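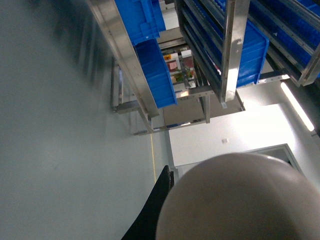 Progress Report: Wrist-View Shelf Handling, Second Period

Search this site Enter keywords Search

January. Submitted by Natsumi Hoshino, Stanum

1. Summary of the period

The project studies whether a robot arm can locate and retrieve stored goods using only the small camera at its wrist. During this period the team completed data collection at the Sotville site and carried out the first full comparison of the two control methods set out in the work plan.

2. Data collection

A total of 1,182 attempts were recorded. Of these, 552 were made with the wrist tilted steeply on approach, so that posts and rails run diagonally across the camera's view. The blue bins and steel shelving were retained from the first period so that results could be compared. Akihiko Nagano checked the labelling of all recordings; attempts with missing joint readings were removed before the figures above were drawn up.

3. Results

The baseline method, which estimates the position of a bin from a single view, performed acceptably when the wrist was level. Its error grew markedly with tilt, and bright reflections on steel posts were often mistaken for the edge of a bin. The second method, developed by Jytte Hjaltadóttir, corrects each view using the arm's joint angles and combines three successive views before a movement is made. It was more accurate at every tilt tested, at the cost of a delay of roughly 300 milliseconds per decision.

We regard the result as sound for rigid containers. Loose produce and soft packets have not yet been tested in sufficient number to support a finding.

4. Matters for attention

The delay remains above the target agreed with Ebihara. Tsutomu Ichikawa is reviewing whether the third view may be omitted when the first two agree. Delivery of the replacement wrist cable is outstanding, and no change to the budget is requested.

5. Next period

Trials with soft goods will begin once the cable has been fitted. Sadao Kawaguchi will prepare the test procedure and circulate it for comment.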